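Has anyone had a fixed-price IT project stay fixed?
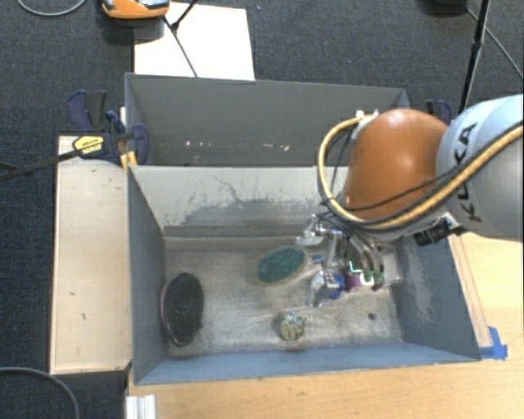

KUKA arm over a grey bin

ledgerfox
Posted March 27, 2025
We're a small distributor and Altitz has quoted us 395 hours to move order entry off the old system and onto Hosasa. Fixed price, with their own project manager included. The proposal says "end to end ownership" 11 times and never says who cleans up our customer records. Am I being paranoid?

two_mugs
No. If data cleanup isn't in the scope it's yours, and then when it runs late the delay is yours too. Ask for the list of exclusions. If they say there isn't one, I'd walk.

brackenridge_ops
I'll disagree a bit. We used Altitz for a warehouse rollout and the PM was good, sent notes the same day and told us no when we needed to hear it. The quote was 482 hours and we paid for 482.

two_mugs
And how many change orders on top?

brackenridge_ops
Four. Three of them were our own doing.

two_mugs
So it wasn't 482.

brackenridge_ops
We asked for extra stuff and got billed for extra stuff. I don't see the scandal.

nullpointer_pat
What bugs me is the included PM. Included by who? Somebody is paying for those hours and it's the customer. Isgate pulled this with us, "free" project management, and the developer rate went up to match. I'd take a line item I can argue with over a freebie.

ledgerfox
Their developer rate did look high. I also got a bid from Ersoy at more than 600 hours, but it has data migration and two rounds of user testing spelled out — ugly document, no glossy cover.

two_mugs
That's the one I'd read twice. Doesn't mean it's right. Big numbers can be padding too.

brackenridge_ops
Or send Ersoy's task list to Altitz with the prices taken off and ask which ones they cover. In writing.

nullpointer_pat
Check with Ersoy first. Some shops mark their proposals confidential.

ledgerfox
It is marked. I'll write up my own list and send the same one to both. Altitz wants a signature by the first week of April, "to hold the team."

two_mugs
They always want to hold the team. Ask for the names of the people being held.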